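You are here: Jollville Extension Office / Home Care / Laundry and Linens

Folding Shirts and Managing the Laundry Basket

The following guidance is provided for residents who share laundry rooms or have limited closet space. It applies to cotton shirts and other light garments. 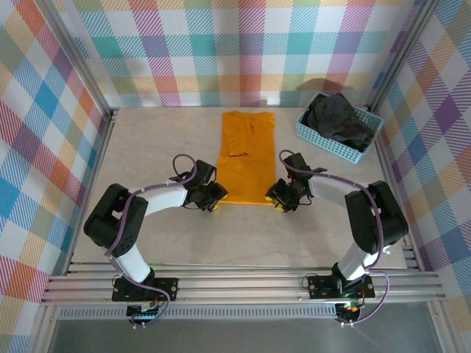
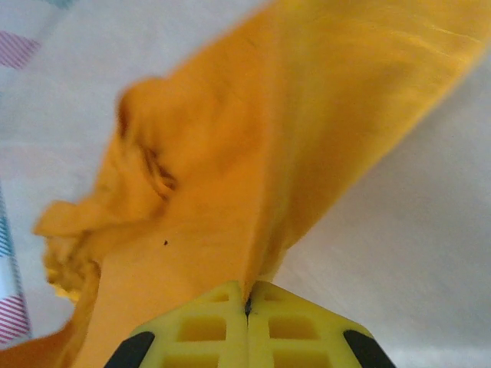
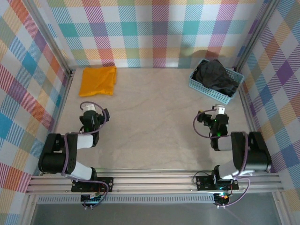
Orange cloth at the folding table. The basket, where shown, holds black clothing.

Chiyo Kinoshita
Home Care Adviser, Jollville Extension Office

Clear the table before starting. A surface 61 inches long will accommodate most adult shirts with space left for a basket in a back corner. Keep the basket within reach but outside the folding area.

Sort by color first. Bright garments should be folded separately from black ones - lint from one shows readily on the other.

Lay each shirt face down and smooth it from the collar toward the hem. Fold both sides inward to form a long rectangle, then fold in the sleeves. For drawers, bring the hem up to the collar. For shelves 14 inches deep or less, fold in thirds.

Baskets with perforated sides are preferred for clothing that will wait overnight. Damp items should not be placed in any basket. Limit each stack to 12 shirts, and place newly folded items at the bottom.

Residents of the Wevgate building may borrow folding boards from Room 343. Boards are to be returned by 6 p.m.

See also: Storing Winter Blankets; Removing Lint from Dark Fabrics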